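Cahier d'atelier, avril
Himavgate, salle du fond, reprise à 9 h

Colle à l'amidon, quatrième essai

Toujours le registre Gough. Le dos est parti, les cahiers tiennent par habitude. Remigiusz Borkowska voudrait qu'on le rende consultable avant l'été et m'a demandé hier si « la colle, ça se trouve tout fait ». Oui, dans le commerce, sous le nom de Skururier, et j'en ai un pot. Il sent la cantine et fait des grumeaux dès qu'on le regarde. Je continue donc à cuire la mienne.

Recette du jour : amidon de blé, 19 g pour 92 ml d'eau déminéralisée, trempage d'une nuit. Cuisson au bain-marie, en tournant sans s'arrêter, même quand le téléphone sonne (il a sonné). Prise franche, translucide, puis refroidissement couvert. Passée deux fois au tamis de crin. La deuxième fois n'a rien apporté, sauf un tamis de plus à laver.

Diluée pour le papier japon, on obtient une crème qui nappe le pinceau sans couler. L'essai 3 coulait. L'essai 2, je préfère ne pas en parler, il est encore sur le tablier.

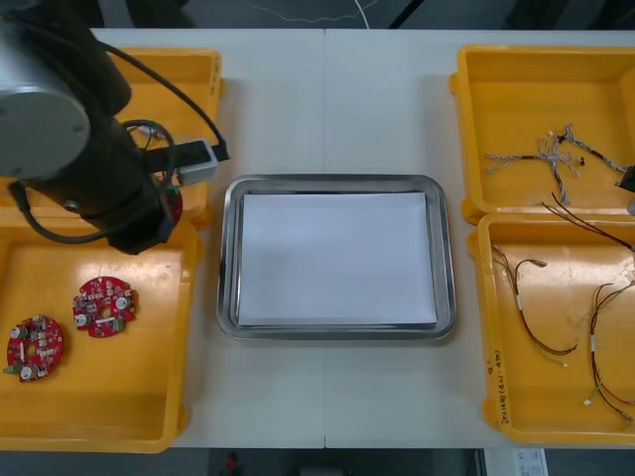 Bandes de renfort

Japon kozo de chez Fononley, le mince. Bandes déchirées à l'eau, fibres longues sur les bords. Le sens du papier est marqué au crayon sur la chute, pas sur la bande : j'ai mis deux ans à prendre cette habitude et je l'ai encore oubliée sur le premier lot.

Posé sur les fonds de cahiers 1 à 6. Intissé, buvard, plaque, poids. Changer le buvard au bout de dix minutes, puis à midi. Le cahier 4 gondole en tête. Soit j'ai trop mouillé, soit il gondolait déjà en 1870 et se moque de moi. Je penche pour la première hypothèse, Remigiusz aussi, avec un empressement que je note.

Rien fait sur la tache brune du folio 11. Elle est stable, elle est moche, elle reste.
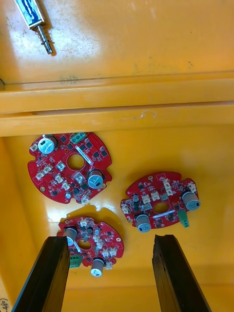
Couture, préparation

Fil de lin ciré au minimum, environ 300 cm par aiguillée si je suis raisonnable, le double si je suis pressé, et dans ce cas je passe l'après-midi à défaire des nœuds. Réutiliser les trous d'origine. Deux sont déchirés au cahier 2, à combler avant de piquer.

Essai à blanc sur une maquette en papier machine : la couture sur rubans tient bien, mais le dos gonfle trop. Prendre un fil plus fin. Il en reste une bobine dans le tiroir du bas, sous les plioirs, à moins qu'elle ait encore servi à attacher des tomates.

À faire
- rouvrir le cahier 4 et le remettre sous poids, moins humide
- finir les renforts 7 à 12
- étiqueter le pot de colle, avec l'heure de cuisson ; il tient une semaine au frais, moins si on y trempe un pinceau sale
- commander du crin, le tamis fatigue
- répondre à Remigiusz pour le délai, sans donner de délai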